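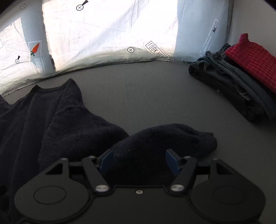 **Progress report to the Alcantara program office, laundry handling work**
Period covered: through the end of February
Prepared by: Fuseini Agbeko, with input from Desmond Ridgeway on training runs

## Where we are

The target for this stage is 3000 accepted demonstrations of small-garment handling. At the end of February we had 2896. We expect to close the gap in the first half of next month at the current pace and within the current budget.

All of the demonstrations were recorded with the hand-held grippers. An operator holds the tool, picks up the garment, moves it and releases it, and the recording goes to the Sosten server at the end of each session. No robot arm time was used for collection in this period. The arm was kept free for Desmond's evaluation runs.

## What was collected

The work was split into four tasks:

- picking a single sock off a flat surface
- separating a sock from a larger garment it is touching
- placing a folded item on a stack
- matching and laying two socks side by side

Single-sock pickup is finished. Separation is the slowest and is where most of the remaining sessions will go. Dark socks against dark shirts and sweaters give the most rejected recordings, mainly from operators closing on both fabrics at once. We kept those recordings in a separate folder. Desmond wants to try them as negative examples, and they don't count toward the total.

Folded stacks were left near the work surface in many sessions, including ones where the task did not call for them. This was agreed with Everett Sorensen at the last review. The first model did well on a bare surface and poorly once other clothes were nearby, and the newer sessions are meant to correct that.

## Review and rejection

Otis Nguyen-Tran reviews every recording before it is accepted. In this period he rejected 170. The main causes were lost position tracking, two garments gripped together, and sessions started before the tool had been calibrated.

The calibration problem was ours. The check was on a printed sheet that operators were expected to remember, and several did not. It is now part of the recording program, which will not start until the check is complete. Otis has had no rejections for this cause after the change.

Tracking losses come mostly from fast wrist turns. Operators have been told to slow down on the turn and to keep the printed markers in view at the start of each recording. The number has come down but has not reached zero.

## Operators

We have 17 trained operators on the list. Not all of them are active in any given week. New operators do a practice session, which Otis reviews with them, and their recordings count only after that. Delphine Iwasaki rewrote the training sheet and cut it to one page.

Some operators asked for shorter sessions because the grip is tiring on the thumb and forefinger. We now stop for a break at the halfway point. Output per session went down slightly and the rejection rate went down with it, so we plan to keep the break.

## Training results

Desmond has trained two versions of the policy. The first used only single-sock pickup. The second adds separation and stacking. On the arm, the second version picks up a lone sock reliably, and it is noticeably better when other clothing is close by. It still fails often when the sock opening is folded under, and it sometimes closes too early on thick knits.

Formal scoring has not been done. We will report success rates after the full set is in, using the test list agreed with Everett. The figures from the informal runs were gathered under changing conditions and we would prefer not to circulate them.

## Equipment

One gripper developed play in a finger joint and was taken out of use until the screws were replaced. We now check the screws on all of the tools at the start of each day. The replacement finger pads ordered from Musura have arrived and have not been fitted. We want to finish this stage on the current pads so the recordings stay consistent.

Storage on the Sosten server is adequate for this stage. It will not be adequate for the next one. Delphine is getting a quote from Zunum for expansion and will send it separately.

## Next steps

1. Finish the separation and matching sessions.
2. Freeze the accepted set and hand it to Desmond for the full training run.
3. Run the agreed tests on the arm and report the results.
4. Fit the new pads and record a small comparison set.

## Decisions needed

We need approval for the storage expansion before the next stage begins. We also need a decision on whether towels are in scope. They were in the original proposal but left out of the current task list, and they would need a larger work surface.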